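3.2. Desgaste de las superficies claras de uso diario

El segundo grupo de observaciones se refiere a los planos lisos de color claro: mesas de trabajo, encimeras y paños de pared pintados. En las viviendas de Plerimwood son las superficies que más se tocan y las que más se limpian, y también aquellas en las que los residentes declaran percibir antes la suciedad. Se revisaron 184 superficies repartidas entre los dos conjuntos del estudio, Plerimwood y Karnard. La revisión empezó en agosto, con las viviendas habitadas, y siguió el mismo procedimiento en ambos lugares.

Cada superficie se dividió en zonas y en cada zona se anotaron las marcas apreciables a corta distancia. No se pidió a los residentes que limpiaran antes de la visita. Se les preguntó, en cambio, cuándo habían pasado el paño por última vez y con qué producto, y la respuesta se registró tal como la dieron. En total se obtuvieron 551 registros de zona. Los que correspondían a superficies con dibujo, veta o relieve marcado se analizaron aparte, ya que el fondo dificulta distinguir una raya fina de la propia textura del material.

La ficha de Grernarstead, que se adoptó con pocos cambios, distingue entre motas, manchas alargadas, rayas finas, líneas con aspecto de grieta y roces difusos. La separación entre raya y grieta fue la que más desacuerdos produjo. Una línea delgada, curva y de bajo contraste puede ser un arañazo superficial o una fisura del acabado, y a simple vista no siempre es posible decidir. En esos casos se conservó la anotación «línea no determinada». Algo parecido ocurre con las motas: el polvo adherido y la pequeña pérdida de color tienen a menudo el mismo aspecto gris y el mismo borde blando (fig. 2).

Las marcas se concentran cerca de los bordes y en los lugares donde se apoyan y se arrastran objetos. En las mesas, la franja más afectada es la que queda frente al asiento habitual. En las paredes predomina la altura del respaldo de las sillas. El centro de los planos grandes suele presentar marcas aisladas, sin orientación común, que los residentes rara vez mencionan si no se les pregunta por ellas.

La luz influye de forma notable en el recuento. Un mismo plano blanco grisáceo puede tirar a azulado en una parte y a crema en otra según de dónde venga la iluminación, y las marcas tenues se pierden con facilidad en las zonas más claras. Por este motivo se repitió la revisión de alrededor de 5 superficies en Karnard, con la persiana bajada y luz artificial. Las manchas oscuras se anotaron igual en ambas condiciones. Las líneas finas, no.

El cuestionario Hayat sobre hábitos de limpieza, cuyos resultados se presentan en el apartado 3.3, permite comparar lo que se anotó en la ficha con lo que los residentes consideran una superficie limpia.

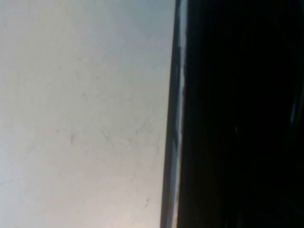 Figura 2. Superficie lisa clara con marcas tenues: mota gris oscura alargada y líneas finas de tipo no determinado.

Comentarios (2)

lectora_mesa: En mi cocina las rayas finas solo se ven por la tarde. ¿Se anotó la hora de las visitas?

R. P.: Echo en falta la ficha completa como anexo. La categoría «no determinada» me parece útil para pintura vieja.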